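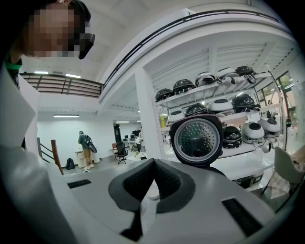
Sanach parts table, version 2

Sanach is a lookup table for spare parts of household electric rice cookers. It records which inner lids, cooking pots, gaskets, steam caps and condensate cups fit which cookers. The table is meant for people who repair cookers at home, for secondhand shops that need to match a loose lid to a base, and for anyone writing a search tool on top of it.

The current release covers 44 cooker models and 68 parts. All of the models come from the product lines of Flarenar, Bridmont and Teixeira. Other makers are out of scope for now.

What is in the download

There are 2 files, both comma-separated text in UTF-8 with a header row.

models.csv has one row per cooker model. A model that was sold in several colors gets a single row unless the color changed a part, which did happen with the early Bridmont line.

parts.csv has one row per part. A part that fits several models lists them all in the fits column, separated by semicolons. We considered a third file just for the links between parts and models and decided against it. Most users open the table in a spreadsheet and want to search one sheet.

Columns in models.csv

model_id: our own identifier, lowercase, no spaces. It never changes once assigned.
maker: name of the company as printed on the rating label.
model_name: name or number from the rating label on the underside. The name on the front of the cooker is often a family name shared by several models and should not be used for matching.
size_class: small, medium or large. Makers state capacity in different cups, so we sort by pot diameter.
lid_type: hinged or lift-off.
control: switch, dial or buttons.
inner_lid: removable, fixed or none.
notes: free text.

Columns in parts.csv

part_id: our own identifier.
part_type: inner_lid, pot, gasket, steam_cap, condensate_cup, cord or other.
maker_part_no: number molded or stamped on the part, if there is one. Many gaskets have none.
fits: list of model_id values.
fit_status: confirmed, reported or doubtful. See below.
material: as marked on the part or stated by the maker. Left blank if neither source says. We do not guess from appearance.
coating: for pots only. Same rule as for material.
diameter_outer: in millimeters, measured across the widest point including the rim.
diameter_seat: in millimeters, measured where the part sits in the cooker. For a pot this is under the lip. For an inner lid it is the outside of the gasket at rest.
height: in millimeters, for pots and cups.
notes: free text.

How fit is decided

Confirmed means that the part was put in the cooker, the lid closed without force, and a full cooking cycle was run with rice and water. The part has to stay seated through the cycle and come out again without a tool.

Reported means that someone we trust told us it fits but we have not run it ourselves.

Doubtful means that there are conflicting reports, or that the part goes in but something is off — a lid that needs a push, a pot that turns more freely than the original, a gasket that lifts on one side. Doubtful rows stay in the table so that the same question does not have to be asked again.

An empty fits column means that we have the part and its measurements but do not know what it belongs to. Suggestions for these are very welcome.

Measuring

Diameters are taken with calipers at two places a quarter turn apart. If the readings differ, the larger one goes in the table and the difference goes in notes. Pots that have been dropped are rarely round, and a dented lip will throw the seat diameter off more than people expect.

Gaskets are measured on the lid, not off it. A gasket that has been pulled off and left in a drawer relaxes and reads larger. If it came to us loose, the notes column says "measured loose" and the number should be treated with care.

Height is measured on a flat surface from the table to the top of the lip. Some Teixeira pots have a slightly domed base, and in those cases the pot is held level while measuring.

Pots used for things other than rice

Several models in the table have a setting for porridge or beans, and people ask whether a replacement pot will behave the same way with those. The fit test uses white rice only. It tells you that the pot seats and heats. It does not tell you how a thick soup or a batch of mung beans will come out, and those foods put much more foam up through the inner lid.

If you cook beans regularly, look at the steam_cap rows as well as the pot rows. A cap from the wrong model may fit its hole perfectly and still have smaller openings. Where we know this to be the case it is in the notes.

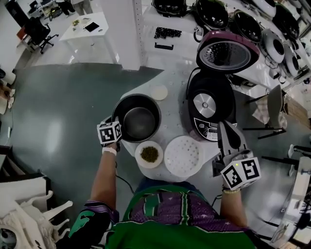 Benvinda Macedo: I cook pulses in a Flarenar more often than I cook rice, and the pot was never my problem. I swapped the pot going by your table and it was fine. It was the inner lid gasket that gave out, and I only found out when water started running down the outside. Could you add a column for gasket wear, or at least say which lids can have the gasket replaced by itself? I ended up buying a whole lid.

We added the second of these in version 2. The notes column of every inner_lid row now starts with "gasket separate" or "gasket bonded". Wear is harder. It depends on what is cooked and how the lid is washed, and we have no good way to record it in a table of this kind.

Known problems

The Bridmont lift-off lids are poorly covered. Glass lids break and do not reach us, and the ones that do often have a replacement knob that hides the part number.

Flarenar reused several part numbers. The same number can appear on an older inner lid with a center post hole and on a newer one with a clip. They are not interchangeable. In the table they have different part_id values and the same maker_part_no, so do not use maker_part_no as a key.

Cords are listed only if they detach. Plug types are not recorded. A cord that fits the inlet is not always rated for the cooker, and the table should not be used to pick one. Read the rating label.

Model names with a trailing letter are sometimes the same cooker sold in another country and sometimes a different cooker. We merged rows only where we had both units side by side.

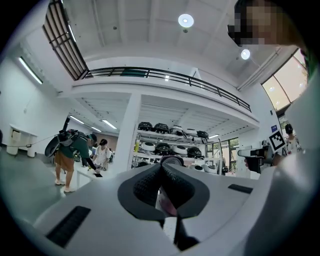
Where both units were not available, the rows stay apart even if all the measurements agree, and the notes say "possible duplicate of" followed by the other model_id. Merging them later is easy. Splitting them once people have started relying on the identifier is a nuisance, as we learned from the first release.

Color is not recorded for lids or pots. It was in the first release and caused more wrong matches than right ones. People searched for a black lid, took the first black lid in the list, and skipped the diameter.

Changes from the first release

The fit_status column replaces the old yes/no column. All old "yes" rows were set to reported and then tested again where we could get the cooker.
The color column was removed.
diameter was split into diameter_outer and diameter_seat. Old numbers were outer diameters and have been moved there.
Condensate cups were added as a part type. They used to be under other.
Notes on inner lids now state whether the gasket can be removed.
Some typing errors in Teixeira model names were fixed. The model_id values keep the old spelling so that existing links do not break.

Safety

The table says whether a part fits. It does not say that a used part is safe. Do not use a pot with a warped base, and do not use a cooker whose thermostat button sticks. Nothing in the table covers pressure cookers, and parts from a rice cooker should never be used in one, whatever the diameter.

Sending in a correction

Please include the model name from the rating label, the number on the part if you can find one, and the seat diameter. A message that says a part fits or does not fit is useful even without measurements, and it will go in as reported or doubtful. Tell us if the lid had to be pushed.

We go through corrections in batches. The next batch is planned for March. If two people disagree about a fit, both reports go in the notes and the row is marked doubtful until a test can be run.

License and reuse

The table may be copied, changed and used in commercial products as long as Sanach is named as the source. Maker names and part numbers are used only to identify the parts. None of the makers has checked or approved the contents.

If you publish a changed version, please keep the part_id and model_id columns as they are and put your own identifiers in a new column.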